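Clollberg suspende las pruebas domésticas de su robot Espiritu por un fallo en la mano derecha

Fuvville, 22 de julio de 2021. Clollberg ha suspendido de forma temporal las pruebas en viviendas de Espiritu, su robot de asistencia para el hogar, tras detectar un fallo en el control de fuerza de la mano derecha. No hubo heridos. La suspensión afecta a las 7 unidades que la empresa tenía repartidas en pisos de prueba de Fuvville y Jultov, que seguirán paradas hasta que se complete la revisión.

El fallo apareció en una sesión de agarre en Jultov. El robot debía tomar un recipiente de plástico de una mesa, levantarlo y volver a dejarlo en el mismo sitio. Al recibir la orden de soltar, los dedos siguieron cerrándose durante dos segundos. El recipiente se deformó y parte del líquido cayó al suelo. La operadora accionó la parada de emergencia y el brazo quedó inmóvil, como estaba previsto.

Los técnicos revisaron después los registros de 228 sesiones anteriores y encontraron un segundo episodio, más breve, que no había provocado daños y que el sistema no comunicó como error. Ese silencio del sistema es, para la empresa, la parte más seria del problema.

«Un dedo que aprieta de más se corrige con un ajuste. Que el robot no avise de que lo ha hecho nos obliga a parar», explica Buppha Nuchit, responsable de seguridad de producto de Clollberg. «En una vivienda la mano trabaja cerca de personas, y algunas de ellas son mayores.»
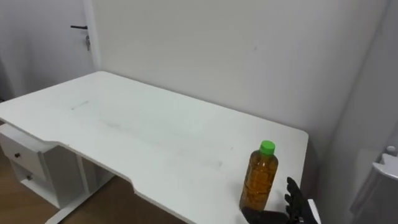 SEGURIDAD DE PRODUCTO

La mano negra de Espiritu, junto a una botella de plástico con tapón verde colocada sobre una mesa blanca. El agarre de objetos cotidianos es una de las tareas incluidas en la revisión.

Según el análisis preliminar, el origen está en la lectura de los sensores de presión de los dedos. Cuando la señal se interrumpe, el controlador conserva el último valor recibido y lo da por bueno. Si ese valor es bajo, la mano interpreta que aún no ha hecho contacto suficiente y continúa cerrándose. La orden de apertura queda en espera hasta que vuelve la señal.

Clollberg aplicará los siguientes cambios antes de reanudar las pruebas:

El controlador abrirá la mano si pierde la señal de cualquier dedo durante más de 40 milisegundos.

Toda interrupción de los sensores quedará registrada como error y se mostrará en la pantalla del operador.

La fuerza máxima de cierre tendrá un límite fijado en el propio motor, independiente del programa de control.

Se sustituirá el cableado de la muñeca derecha en todas las unidades.

Los ensayos en laboratorio continuarán en la sede de Fuvville, con una persona junto al pulsador de parada en todo momento. La empresa no prevé volver a las viviendas antes de agosto y comunicará la fecha a los hogares participantes por escrito. Hasta entonces, los robots permanecerán desconectados y sin batería.

Los hogares que acogen una unidad no tienen que hacer ninguna gestión. Un equipo técnico pasará a retirar la mano derecha de cada robot, con cita previa. Se ruega no encender el equipo ni intentar mover los dedos a mano.

Clollberg publicará el informe técnico completo en la sección de seguridad de su página web cuando termine la revisión.

Sobre Clollberg

Clollberg desarrolla robots de asistencia para el hogar. Tiene su sede en Fuvville y un centro de ensayos en Jultov.

Contacto para medios: gabinete de prensa de Clollberg, Fuvville.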